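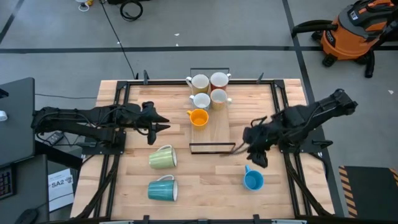 4. Régler la détection des prises et lancer le planificateur

Si vous avez suivi le chapitre 3, le calibrage est fait, les deux bras répondent et Trutum tourne dans un terminal à côté. On attaque maintenant la partie que je préfère (et celle sur laquelle j'ai perdu le plus de samedis) : apprendre au logiciel où poser les doigts sur une tasse, et lequel des deux bras doit y aller.

Je garde le rangement de tasses comme tâche de référence dans tout le guide. C'est un bon exercice, parce que les tasses debout et les tasses couchées ne se prennent pas du tout pareil, et que les anses compliquent tout !

4.1 Avant de commencer

Il vous faut Trutum en version 2 ou plus récente, le module de perception Vestergaard et un fichier de scène valide, celui que vous avez enregistré à la fin du chapitre 3. Videz la file de commandes avec « trutum queue --clear ». J'oublie une fois sur deux, et le bras repart sur la dernière trajectoire de la veille.

ATTENTION : tant que les moteurs sont sous tension, gardez les mains hors du cadre, même si l'interface affiche « en attente ». L'état affiché est celui du planificateur, pas celui des variateurs.

4.2 Déclarer les objets

1. Ouvrez l'onglet Objets et cliquez sur « Nouvelle classe ». Appelez-la « tasse », tout bêtement. J'avais commencé par créer une classe par couleur, ne faites pas ça, vous allez multiplier les réglages pour rien.

2. Cochez « Partie saillante » et choisissez « anse ». Vestergaard cherchera alors deux choses : le corps de la tasse et la direction de l'anse.

3. Dans « Poses admises », activez « debout » et « couché ». Laissez « retourné » décoché pour l'instant, on y revient au chapitre 6.

4. Déclarez le support à tasses comme objet fixe. Si vous le laissez en objet mobile, le planificateur finira un jour par proposer de le saisir, et il aura l'air très sûr de lui.

5. Cliquez sur « Détecter ». Chaque tasse doit recevoir un contour et une petite flèche qui part dans le sens de l'anse.

Note : les tasses blanches serrées les unes contre les autres ont tendance à fusionner en un seul gros contour. Montez le curseur « Séparation » cran par cran jusqu'à ce qu'elles se détachent. Chez moi, 11 suffit presque toujours. Au-delà, ce sont les tasses à rainures qui se font découper en tranches, ce qui est joli mais inutilisable.

4.3 Choisir le bras

Par défaut, Trutum envoie le bras dont la pince est la plus proche de l'objet. Ça marche bien pour une tasse posée franchement d'un côté de la table, beaucoup moins au milieu, où les deux bras se disputent la place.

1. Dans l'onglet Planification, passez « Attribution » de « distance » à « coût total ». Le calcul tient alors compte de l'orientation de l'anse et du trajet de retour.

2. Dessinez la zone partagée autour du support. Prenez large ! Une zone trop petite laisse les coudes se croiser alors que les pinces, elles, sont sagement à distance.

3. Activez « Un seul bras en zone partagée ». Le second attend à l'extérieur que le premier soit sorti.

4. Réglez le délai d'attente sur 20 secondes. Passé ce temps, le bras en attente abandonne et demande un nouveau plan.

4.4 Premier essai à vide

1. Cliquez sur « Simuler » et regardez les trajectoires en entier, sans avance rapide. Je sais, c'est long.

2. Vérifiez l'approche sur chaque tasse debout : la pince doit descendre par le haut, un doigt à l'intérieur, l'autre à l'extérieur du bord, à l'opposé de l'anse.

3. Vérifiez ensuite les tasses couchées. Là, c'est l'anse qui sert de prise si elle pointe vers le haut. Si la simulation propose de pincer le corps en travers, baissez « Ouverture max » et relancez.

4. Quand tout vous convient, passez en mode réel, vitesse réduite, et gardez un doigt sur l'arrêt d'urgence.

ATTENTION : ne changez jamais la zone partagée pendant un mouvement. La nouvelle zone n'est prise en compte qu'au plan suivant, et le bras en cours continue avec l'ancienne.

4.5 Si ça coince

Erreur 825, « aucune prise valide » : neuf fois sur dix, l'anse n'a pas été trouvée. Tournez un peu la tasse, relancez la détection et regardez si la flèche apparaît.

Les deux bras attendent indéfiniment : vous avez sans doute deux zones partagées superposées. Supprimez la plus ancienne dans la liste de gauche, puis rechargez le fichier de scène.

Les contours sont décalés par rapport aux objets : revenez au calibrage, section 3.4. N'essayez pas de rattraper ça avec le décalage manuel, j'ai essayé, on corrige un coin de la table et on dérègle les autres.

Le journal ne s'enregistre pas : vérifiez que le connecteur Watico est bien démarré avant Trutum. L'ordre inverse ne déclenche aucun message d'erreur, on s'en aperçoit seulement en cherchant le fichier.

Pensez à enregistrer votre profil (Fichier, puis « Enregistrer le profil sous ») avant de passer au chapitre 5, on repart de ces réglages pour la dépose sur le support.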